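Brudach gets a proper restoration, and we've got three copies to give away

Good news for anyone who's been making do with a fourth-generation VHS dub. Steinar Eyvindsson's Brudach is finally coming to Blu-ray, out 29th June through Pravine, and it's the full cut. Not the 1990s telly edit with the ferry sequence chopped out. The whole thing.

Disc runs 173 minutes. The version most of us saw at uni was missing a good chunk of the middle act, so if you never understood why the brother turns up in the last reel with his arm in a sling, well, now you will.

Restoration was handled by the Azevedo lab from the original camera negative, plus one reel taken from a distribution print because the neg for that section had gone to vinegar. You can spot the join if you're looking. Colour shifts a bit cooler for a few minutes, grain gets heavier, then it settles. Pravine say they left it alone on purpose and I reckon that was the right call.

Sound is the original mono, cleaned up. There's a 5.1 option as well. Didn't get through much of it, the foghorn in the rear speakers had me up checking the driveway.
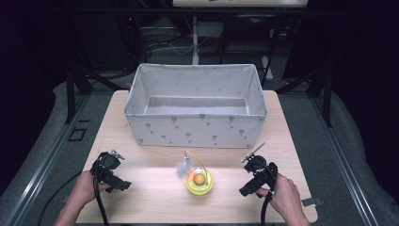
Feather toy and storage bin on the table.

Extras are decent. Commentary by Eyvindsson, recorded in January, in English, and he is very dry company. Long silences. At one point he says "this is a bad shot" and then nothing till the next scene. There's also a half hour interview about the harbour shoot, a gallery of the storyboards, the trailer, and Hemow, his first short, which hasn't been on any home format before as far as we can tell. Hemow is 16 minutes, no dialogue, a bloke trying to get a piano up a hill. Worth the price of the disc if you like that sort of thing and I do.

Booklet has a new essay plus a reprint of the orignal press notes. Only in the first pressing, which is limited to 700 copies. After that it's the standard case, same disc, no booklet, no reversible sleeve.

Subs are new too. The old ones were famously dodgy ("I am going to the cheese of my father") and they've been redone from scratch. Sadly no more cheese. Locked to region B, which covers Australia and New Zealand, so no mucking about with a multi-region player this time.

Few of you have emailed asking about the 4K. No 4K. Pravine told us the scan was done at that resolution but there's no disc planned for now, and they wouldn't be drawn on later in the year. Same answer on a digital release. Same answer on Eyvindsson's second feature, which is stuck in a rights tangle with the co-producers and has been for yonks.
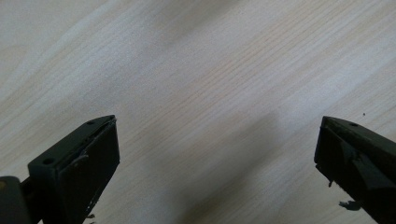 There's a one-off cinema screening as well, new restoration, details still being locked in. Will update this post when we have a venue and a time. Please don't ring the cinemas, they don't know either.

Right, the giveaway. Three copies of the limited edition, booklet and all. To enter, email us with BRUDACH in the subject line and tell us what the man in Hemow is trying to get up the hill. Yes, the answer's above. Put your postal address in the email, last time we had to chase up two of the winners and one never wrote back.

Entries close 12 days after the release date, at midnight. Australian addresses only, sorry, postage has gone through the roof. One entry per household. Winners get drawn at random and we'll email you direct, names won't go up on the site. Discs get sent out by Pravine and not by us so allow a couple of weeks before you start asking where yours is.

Full review up later this week, once I've been through the commentary a second time. Bit more on the restoration in that one, including some side by side grabs of the ferry sequence with the old tape, if I can get the VCR to behave long enough.

Certificate is M. Contains mature themes, infrequent coarse langauge and one fairly grim bit with a seagull.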